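先把能用的放上来，文档边写边补。六月前跑的旧分片（文件名带 `old_` 的）别再用了，关节轴有一批是反的。

# Dralline-Lever

仿真里学“拧哪儿、往哪边拧”的小数据集 + 基线代码。只管水龙头、阀门这类带把手的铰接物体。抽屉柜门不在里面，那部分在 Fovwood 仓库，格式不一样，别混着读。

关键词：可供性预测，铰接物体，单视角点云，平行夹爪，短程交互。

## 现在什么状态

- 数据：能下，能训
- 基线：三个，都能跑
- 真机：没做。别问检查点能不能直接上真机，没试过
- 文档：你正在看的这份，不全
- 多卡训练：有 bug，日志会重复写，结果不影响

## 里面有什么

746 个物体模型，1603 条人工核过的关节标注。一个物体可能有多个可动关节（双把手的龙头左右各算一条，出水管能转的再算一条），所以标注比物体多。

每个关节采 500 次交互。一次交互 = 选一个接触点，选一个夹爪朝向，走一段短位移，记录关节角变化。成功失败都留着，失败的占大头，训练时自己做均衡，`sampler.py` 里有现成的。

每条交互存这些：

| 字段 | 类型 | 说明 |
|---|---|---|
| `obj_id` | str | 物体编号 |
| `joint_id` | int | 关节编号，从 0 开始 |
| `pc` | float32, N×3 | 初始点云，相机坐标系 |
| `contact` | float32, 3 | 接触点 |
| `grip_dir` | float32, 3×3 | 夹爪朝向，旋转矩阵 |
| `move_dir` | float32, 3 | 位移方向，单位向量 |
| `dq` | float32 | 关节角变化，弧度，带符号 |
| `label` | int8 | 1 成功，0 没动，-1 动错方向 |
| `rgb` | uint8 | 初始帧，可选，默认不下 |

注意 `pc` 是相机坐标系，`contact` 也是，但 `move_dir` 存的是世界坐标系。历史原因，改了会把所有检查点搞坏，先这样。读取函数里有转换，自己写 loader 的人务必看一眼 `frames.py`。

## 标签怎么定的

关节角变化超过阈值且符号对，记 1。符号反，记 -1。其余 0。阈值按关节行程的比例算，写在每个物体的 `meta.json` 里，没有全局统一值。试过统一值，短行程的把手基本全成了负样本，没法训。

夹爪没碰到物体的也记 0。想区分“碰到但没动”和“根本没碰到”的，看 `touch` 这个布尔字段，后来加的，表里漏了。

关节初始角随机，不是都从关的状态开始。所以同一个把手两个方向都可能有正样本。这点好几次被当成标注错误报上来，不是错误。

## 怎么跑

```bash
pip install -r requirements.txt
python fetch.py --split all --no-rgb
python train.py --cfg cfg/afford_base.yaml
python eval.py --ckpt out/last.pt --split unseen_obj
```

显存不够就把 `n_points` 调小，指标会掉一点，能接受。`fetch.py` 断了直接重跑，会续传。校验失败会自己删掉重下，日志里那一大片红字不用管。

## 划分

- `train`：训练
- `seen_obj`：训练见过的物体，没见过的初始角和视角
- `unseen_obj`：没见过的物体，同类
- `unseen_layout`：训练里没有的布局。最难，也是我们真正想看的

按物体切，不按交互切。最早一版按交互随机切的，测试分高得离谱，一查同一个把手两边都有。那版数字作废，如果在别处看到，别引。

另外去过一次近似重复。同一个模型只改缩放、改材质的归到一组，整组进同一个划分。组号在 `meta.json` 的 `group` 里。自己重新切的话按 `group` 切，不要按 `obj_id`。

## 方法

Trurkgate 是我们自己的方法，Šimek 是内部叫的名字，指那个两阶段的旧基线，代码里变量名还是 `simek_*`，没来得及改。第三个是随机接触点，垫底用。

Trurkgate 思路很简单：

1. 点云进编码器，逐点出特征
2. 每个点预测一个可动性分数
3. 取高分点，条件生成夹爪朝向和位移方向
4. 打分头给每个候选打分，选最高的执行

跟旧基线的差别在第 2 步。旧的直接回归“这点能不能推动”，我们先让网络猜点属于哪个刚体部件，再猜关节轴，可动性从轴和点的相对位置算出来，再叠一个残差。多一步，但对称物体上好很多。原因后面说。

损失三项：部件对比损失、轴方向的余弦损失、最后打分的二分类。权重在 cfg 里，没细调。轴方向头前期容易塌到竖直方向（大部分把手的轴就是竖直的），前几轮把它权重压低再放开就好了，`axis_warmup` 默认开着。

推理时执行最多 2 步。第一步动错了就反向再来一次，评测里分开报，`succ@1` 和 `succ@2`。只报 `succ@2` 的话请写明，不然没法比。

## 环境设定

夹爪是平行双指，仿真里悬在物体上方起步，半张开。物体固定在平面上，不会被推跑。背景和台面都没纹理，故意的，这版只关心几何，纹理随机化的开关在 `render.yaml`，默认关。开了之后 RGB 那支要重训，点云那支不受影响。

手臂不仿真，只有末端。所以可达性问题一概没考虑，预测出来的位姿真实手臂未必够得到。也没有水流，没有阻尼标定，把手的摩擦是从一个区间里随机抽的，每个物体抽一次，固定不变。

相机位置在物体前上方一段弧上随机，始终朝着物体中心。一次交互只有一个视角，点云背面是空的，没做补全。

## 结果和失败情况

完整表格在 `results/`，不往这贴了，贴了就得两边同步改。大致说下结论：

- `seen_obj` 上三家差距不大（随机除外），没什么好看的
- `unseen_obj` 上 Trurkgate 比 Šimek 好，主要赢在方向，接触点两边差不多
- `unseen_layout` 上都掉，我们掉得少些
- 去掉部件对比损失，掉得最厉害的就是多件物体
- 去掉残差项几乎没影响，下版可能删

三件式的龙头单独拎出来看：中间一根出水管，两边各一个横着的把手，底座互相不连。旧基线在这类上很容易盯着出水管不放，最高最显眼，点也多，接触点分数一大片都堆在弯管顶上。

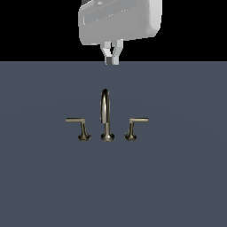
左右把手互为镜像，局部几何几乎一模一样，正确的转向却要看它在哪一侧、初始角是多少。逐点回归的网络在这里会输出两个方向的平均，结果就是往哪儿都不怎么用力，`label` 大量是 0。先猜轴再算方向就没有这个平均问题，轴是各自的。失败里还剩下的主要是下面几种：

- 把手太薄，点云里只剩几个点，采样时直接被丢掉
- 夹爪朝向对，但手指张开量不够，合不上把手
- 接触点太靠近转轴，力臂短，推不动
- 出水管本身能转的物体，网络选了出水管，关节动了，但不是要求的那个关节。评测按 `joint_id` 算，记失败

最后一种有争议。如果你的任务不指定关节，加 `--any_joint` 重新算，数字会高一截，和默认数字不能放一张表。

薄把手那个可以缓解：先粗采样，再在可动性高的区域重采一次。`resample: true`，会慢一些，默认没开，表里的数字也是没开的。

## 已知问题

- `meta.json` 里有的 `axis` 没归一化，读取时归一下，loader 里己经做了
- 可视化脚本在无显示器的机器上会卡死，加 `--offscreen`
- 少数物体把手和底座的碰撞体有穿插，仿真一开始会抖一下，`dq` 里混进一点噪声。列表在 `jitter.txt`，建议评测时留着，训练时去掉
- RGB 和点云的时间戳差一步。初始帧是静止的所以没影响，但要是你自己录连续帧，得改
- 换随机种子后 `succ@1` 有波动，请至少跑三个种子再报
- Windows 没测过

## 适合干什么，不适合干什么

适合：可供性预测、关节轴估计、对称物体上的方向歧义、少量交互下的探索策略。

不适合：抓取（没有抓起来的任务）、长程任务、力控、任何要看材质的东西。金属外观只是渲染出来的，反光不影响点云，真实深度相机对着金属龙头会有空洞，这里没有模拟。拿这个训完直接上真机，大概率在深度这一步就出问题。

也别拿它说明“机器人会用水龙头了”。评测的只是关节有没有往对的方向转过阈值。

## 许可

代码 MIT。交互记录和标注可用于研究，转发请带上这份 README。物体模型各有各的许可，见 `licenses/`，有几个不让再分发，`fetch.py` 会跳过并提示你自己去取。取不到也能训，少几个物体而已，但报结果的时候请写清楚用的是完整版还是缺的那版。

## 待办

- [ ] 表格里补 `touch`
- [ ] 把 `simek_*` 变量名改掉
- [ ] `move_dir` 坐标系统一（下个大版本在说）
- [x] 按组去重
- [ ] 多卡日志
- [ ] 和 Fovwood 的读取接口对齐

有问题开 issue，附上 cfg 和 `obj_id`，只贴一句“复现不出来”的没法查。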